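Household Textiles and Everyday Work
Handout 5: Folding knitwear, and how far to believe the advice
Notes to go with the session led by Stavros Vlachopoulos
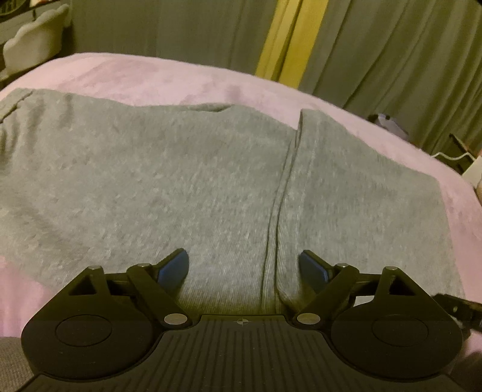 What the session covers

Folding a jumper or cardigan is taught everywhere as though the method were settled. We will look at what the common instructions claim, what they leave out, and whether any of it matters once the drawer is shut. Bring a knitted garment of your own, preferably one you wear. New ones behave far too well.

The grey knit at the top of this handout is worth keeping beside you as you read. It has small wrinkles at one side, a layered fold and a slightly fuzzy look in places. Compare that with any folding diagram you have been given, where the cloth might as well be cardboard.

The surface

Most guides say to work on a "clean, flat surface" and then move on. Fair enough, but many people fold on a bed, an ottoman or whatever soft thing is nearest. A soft cover gives under your hands and grips the wool a little, so smoothing one side can drag the other. Some of my students swear this helps. I have seen it help with slippery cotton and make a mess of lambswool, so I would not call it a rule either way.

Try your garment on the table first, then on a folded blanket. Write down which one you had to fix more often.

Smoothing

The Groker leaflet (in your reading pack) tells you to smooth from the centre outward until "all tension is released". I don't know what this means and the leaflet doesn't say. Ribbing is built to pull inward. If you flatten it hard and fold it, it will creep back, and the edges you lined up will no longer line up.

A more modest version:
Lay the garment out and let it settle.
Lift trapped folds with two fingers. Don't press them flat.
Leave the ribbing at its natural width.
Check underneath for a doubled layer before making the first fold.

Step four is the one people skip. A hidden layer makes a ridge, and a ridge under a pile of other jumpers can set into a crease.

Thirds or halves

Politis argues for thirds, with the sleeves laid down the back. Grultholm, the storage people, want halves, and it is hard to miss that halves happen to suit their boxes. Neither source shows the same garment folded both ways and taken out later, which is the only comparison I would trust.

In August we left 3 cardigans folded in thirds and 3 in halves on a shelf for up to five weeks. The differences were small. Thirds gave softer lines down the front, halves gave one firm line across the middle. On thick knits I could hardly tell them apart. That is a tiny trial – please don't quote it as proof of anything.

Pilling

You will read that careful folding prevents pilling. I doubt it. Pills come from rubbing, and most rubbing happens while the thing is being worn, under a bag strap or along a desk. A crammed drawer may add a bit. The Flirkotex comb works about as well as any other comb I have used, and like any other comb it takes some fibre with it each time.

For next time

Fold one garment by two of the methods above, leave it overnight each time, and note where the creases fall. A rough sketch is fine.

Find one claim about folding on a label, a website or a family member, and write a paragraph on how you would check it. "My nan always did it" is allowed as a source – say what she was folding and where she kept it.

Readings are the Groker leaflet and the Politis chapter, first half only.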